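Re: [melonen-users] arm drives down into rack after re-grasp, no fault raised

Hi all,

sorry for the slow answer, had to get the cell back up in sim first. Original question quoted so it's in one place. My findings under it.

> Posted to melonen-users, February 9, 2018
>
> We have the Bouchard arm on the pick-and-rack task. Runs clean
> for a while, then on a re-grasp the wrist goes down past the
> approach height and pushes the gripper into the rack. Controller
> raises nothing. No force trip, no following error. Operator hit
> the stop both times. One bent finger, one cracked rack.
>
> Planner log says the target was reached and "clear". Has anyone
> seen this? Is it the planner or the arm? We are on the Stelter
> bridge, stock config, collision margin as shipped.
>
> I don't want to power it up again until I know.
>
> Réjean Fortin

Short version: I can get the same thing in Plirkura, so I don't think it's your arm. Don't send it back. Do keep it powered off for now, or at least in reduced speed with somebody on the stop.

Renders are from my copy of the cell. They're grainy, I turned the sample count way down so the thing would finish before lunch.

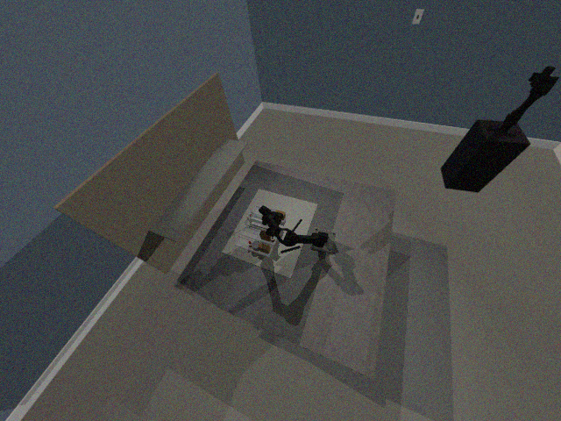 posted by Marlene Tremblay
to: melonen-users
cc: Réjean Fortin

OK so what I did. Loaded your cell file, two arms, pale top, the white racks and the brown parts. Arm parked over the racks, then asked for a re-grasp without going home in between. Ran that 70 times with small random offsets on the parts. 20 of them ended with the gripper below approach height. All 20 reported "clear". Same as you.

The offsets don't seem to matter much, by the way. I first thought it was one bad part pose and lost most of a morning on that.

What does matter is whether the gripper was holding something on the previous move. When a part gets attached, the bridge adds it to the collision model of the hand, and switches off checking between that part and the rack (has to, or you could never lift anything out of a slot). On release the part comes off the hand. The switched-off pair stays in the table. Then on the re-grasp the new part gets the old part's id, and somehwere in there the bridge copies the exemption to the whole hand, fingers included. So now fingers vs. rack isn't checked at all. Planner is happy to go straight through.

Going home clears the table. Explains why you get a clean run and then a bad one — your cycle only skips home on a re-grasp.

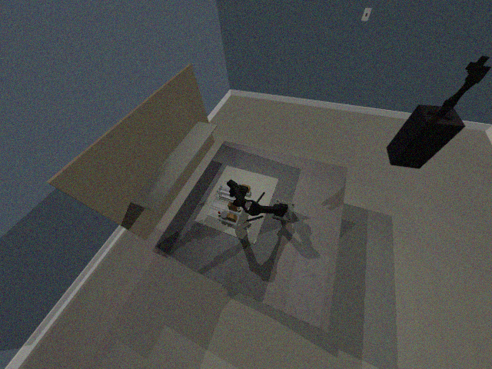

To check if you have it: dump the allowed pairs right before the second grasp. If you see the hand listed against either rack you've got the bug. In a good cycle there should only be the part against the rack it's sitting in. Takes a minute and you can do it with the drives off, please do it with the drives off.

About no fault being raised. That one bothers me more than the planner thing. I looked at the stock Stelter config and the force limit is ignored while the state is "grasping", which I guess somebody did so that light contact with a part doesn't trip it. But the state is set at the start of the approach and not at the bottom. So the whole way down there is no force limit. Two separate problems that happen to line up, either one alone and you'd probably have had a nuisance stop or nothing.

I haven't tested the force part on hardware. Sim contact forces are not something I'd trust for this, so take it as reading the config and nothing more. If someone on the list has a real arm and a foam block they don't love, I'd like to know.

Workaround until there's a patch:

1. Force a home move between release and next grasp. Slow but it clears the table.
2. If you can't afford that, call the table reset yourself after every release. It's exposed, just not documented. Reset, then re-add the part pair.
3. Move the "grasping" state change to the last segment of the approach.
4. Put a hard floor on tool height in the arm controller itself, not in the planner. Should have been there from the start imo. Mine wasn't set either.

With 1 in place I re-ran the same 70 and got no bad ones. With 2 also none, but I only trust that as far as 70 runs goes. Haven't run 3 or 4 in combination with anything.
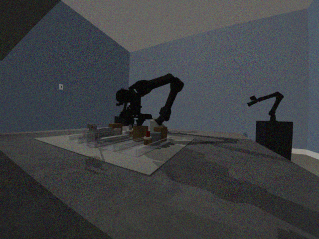 One more thing while you're in there. The second arm is in the cell file as a static obstacle, at whatever pose it had when the file was saved. If it moves in your real cell the planner for the first arm won't know. Not what bit you here as far as I can tell, but the same kind of stale data and I'd fix it before both arms run together. I haven't touched it in my copy.

Also check the rack height in your model against the real ones, if you swapped the cracked one for a different version. Mine came straight out of your file and I have no way of knowing.

Bug is number 29 on the tracker, logs and the modified launch file are attached there. I asked for it to be tagged as safety and not just planning, so it doesn't sit until the March release. Please add your two incidents to it, Réjean, with the bridge version and what state the controller reported when the stop was hit. That last bit would settle the force limit question I think.

If anyone else is running re-grasp without home on this bridge, stop doing that today and reply here whether you've seen it or not. Clean reports are usefull too.

Gotta run, back on tomorrow.

Marlene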